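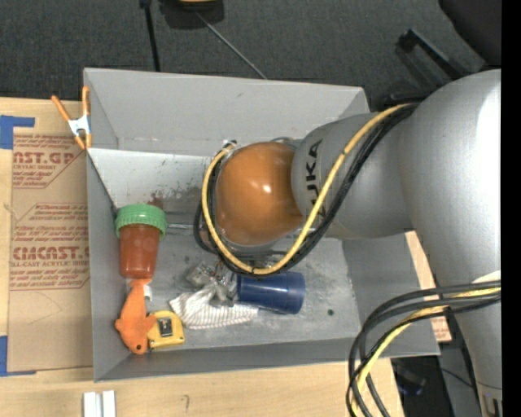 Bin-picking arm back at work after cable fault

April 18, 2018

Great news from the Muvach lab in Botha: the bin-picking arm is running again! It stopped 147 picks into a long test in March, when a cable looped at the wrist snagged during a low reach and the gripper lost its signal. The safety stop kicked in right away, and no one was hurt.

The Pusia project team spent 2 days tracing the fault, then rerouted the cable and cut the arm's top speed to 70 percent for deep reaches. It's a simple fix, and we love it. The arm has since done 3 full test runs without a stop, and the team will share its notes on cable routing with other labs next month.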